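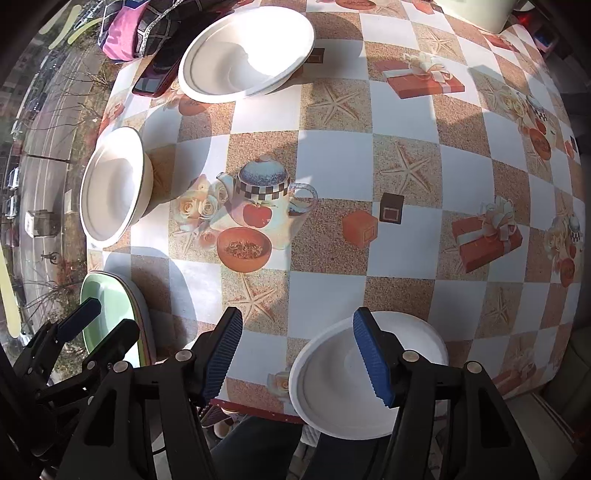
## 4. Clearing a Table: Set-up and Limits

This section covers the table-clearing routine on the Bradolon household arm, software release 2. It applies to the single-arm and two-arm kits. If you have the older Goh wrist, read Section 9 first, as the finger travel is different and the grip values below will be too high.

Read this before you buy extra arms or clear out a cupboard for them: the routine can pick up round bowls, carry them a short way and set them down. It can stack bowls of the same size. It can't yet clear a table after a normal family meal without a person nearby. Plan to supervise every run.

### 4.1 What the routine handles

| Item | Status |
|---|---|
| Empty round bowls, standing apart | Supported |
| Empty bowls, touching each other | Supported with two arms only |
| Stack of trays or plates, top one only | Trial feature, off by default |
| Metal cups | Trial feature, off by default |
| Cloths, napkins, clothing | Not supported |
| Phones, keys, glasses | Not supported. Remove first |
| Anything with food or liquid in it | Not supported |

### 4.2 Prepare the table

1. Take phones and other personal items off the table. The software treats any flat dark object as a place to avoid, and it will leave a wide gap around it. A bowl standing right beside a phone may never be picked up.
2. Remove loose fabric. The fingers can catch a fold and drag everything on top of it.
3. Scrape and empty the bowls.
4. Leave at least 2 inches between bowls if you are using one arm.
5. Smooth the tablecloth. If it slides when you push a bowl with one finger, clip it at the corners.
6. Check the sun. Strong light on a white bowl hides the inside of it from the camera, and the shadow next to it may be read as a second rim. Draw the curtain or wait.

**Note on printed tablecloths.** Plain cloths work best. Checks, fruit, flowers and printed crockery all slow the routine down. In our tests at the Trurkberg workshop, a cloth with teapots and bowls printed on it led the arm to reach for the print on 11 of 200 tries. The fingers closed on nothing and the arm went back to its rest position. No harm was done, but each miss adds time. To cut the number of misses, run **Learn Surface** (Section 3.5) with the cloth laid and the table otherwise bare.

**Caution:** Do not run the routine with trays or plates sticking out past the table edge. Push them fully on before you start.

### 4.3 Teach the first pick

The arm needs to be shown each type of bowl once. You do this with the hand-held gripper, which has the same fingers and pads as the arm.

1. Turn the hand-held gripper on and wait for the tone.
2. Place one bowl right side up near the middle of the table.
3. Open the fingers fully.
4. Bring one finger to the rim on the side nearest you. Let the pad touch before you start to close.
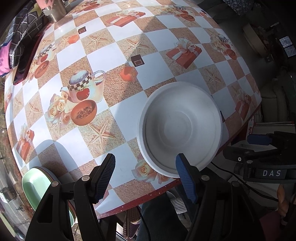
5. Bring the other finger over the rim so the wall of the bowl sits between the two pads. One finger goes inside the bowl and one stays outside.
6. Close slowly. Stop when the bowl moves with the gripper.
7. Lift straight up, hold still, and set the bowl down again.
8. Repeat from each side of the table that the arm will work from.

Shallow bowls are harder than deep ones. There is less wall to hold, and the inside finger meets the bottom early. If the bowl tips, start with the fingers closer to upright.

**Note:** Wipe the ribbed pads with a damp cloth after each session. Grease in the ribs is the most common cause of dropped bowls. Do not use dish soap on them.

### 4.4 Run the routine

1. Clear people and pets from the reach area. Seated legs under the table are fine. Hands on the table are not.
2. Choose **Table > Clear > Bowls only**.
3. Check the outlines on the display. Delete any outline drawn around a printed pattern.
4. Press **Start** and keep the stop button within reach.
5. When the arm returns to rest, pick up whatever it left behind.

**Caution:** If a bowl is dropped, press stop before you reach in. The arm will try to pick it up again.

### 4.5 Should you use it yet?

For most homes, clearing by hand is still faster. The routine makes sense for people who can't easily lift or reach, and who have someone else in the room. Owners of the Ballard rail mount will get better results because the base can't shift. Stacked plates and cups stay marked as trial features until a later release.

Section last revised May 5, 2020. It replaces the March sheet packed with the first kits.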